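Vonenthorpe Residence Kitchens
Resident Equipment Guide
Section 8: Fruit Station

8.1 Purpose

The fruit station is provided in each shared kitchen for the storage and display of whole fresh fruit. It consists of one white table and one woven basket. Residents and housekeeping staff are asked to set up and maintain the station as described in this section. Cut fruit, cooked food, and opened packages are covered in Section 9 and must not be kept at the station.

8.2 Before You Begin

The following items are required:

One woven basket, supplied with the kitchen
Two clean, dry cloths
Mild dish soap
Whole fruit, washed and dried

Check the basket before each use. Run a dry cloth along the rim and the inside walls. If the cloth catches, look for a broken or lifted strand. A basket with a broken strand must be withdrawn and a replacement requested from the Prultness supply desk using form 22.

CAUTION: Do not trim or glue broken strands. Cut ends are sharp and may pierce soft fruit or scratch the hands.

8.3 Placing the Basket

1. Clear the tabletop completely.

2. Wipe the surface with a damp cloth and a small amount of dish soap. Wipe again with clean water and dry with the second cloth.

3. Set the empty basket at the back of the table, midway between the two ends. The long side of the basket must run parallel to the wall.

4. Confirm that the opening faces upward and that the basket sits flat. If it rocks, turn it end for end and check again.

5. Place the fruit on the open part of the table, in front of the basket or to either side. Leave space between pieces so that each can be picked up and inspected separately.

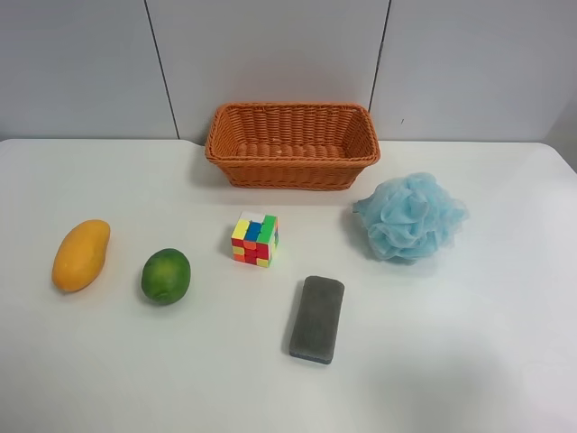
Figure 8-1. Empty basket at the back of the table, with a mango and a lime set out on the tabletop.

NOTE: Larger fruit may be laid on its side. Round fruit may roll if the table is bumped and should be kept well away from the front edge.

8.4 Inspecting and Loading the Fruit

1. Pick up each piece and turn it fully. Look for splits, mold, and leaking juice. Discard any piece that shows these signs in the food waste container.

2. Press the skin lightly with the thumb. Firm fruit goes into the basket first. Fruit that yields to light pressure is ready to eat and goes on top.

3. Lower each piece into the basket by hand. Do not drop or toss fruit into place.

4. Put mangoes in before limes and other small fruit. Small fruit can then be fitted into the gaps without carrying weight.

5. Stop loading when the fruit is level with the rim. Fruit heaped above the rim is easily knocked out when someone reaches across the table.

6. Remove paper stickers, ties, and bags. Plastic bags hold moisture against the fruit and must not be used as a liner.

NOTE: Mangoes that are still hard may be left in the basket at room temperature until they soften. Limes keep longer in the refrigerator, and only those needed for the next few days should be placed in the basket.

8.5 Daily Care

Inspect the basket each morning before 9:00 a.m. Remove any fruit that has spoiled, and wipe the fruit next to it with a damp cloth. Move older pieces to the top so that they are used first.

8.6 Cleaning the Basket

1. Remove all fruit and place it on the clean tabletop.

2. Carry the basket to the sink and turn it over. Tap the underside gently to release crumbs and dust.

3. Brush the floor of the basket along the direction of the strands, using a soft, dry brush. Brush the rim last.

4. Wipe sticky spots with a cloth that has been wrung out well.

5. Leave the basket to air-dry for 90 minutes before reloading.

CAUTION: Do not soak the basket, place it in the dishwasher, or dry it in an oven or over a heater. These methods will warp the weave.

8.7 Replacement and Records

Record each cleaning on the Zindeck sheet kept inside the pantry door. Completed sheets are returned to the supply desk at the end of September. Residents of Dursun House should return theirs to the front office, Room 52.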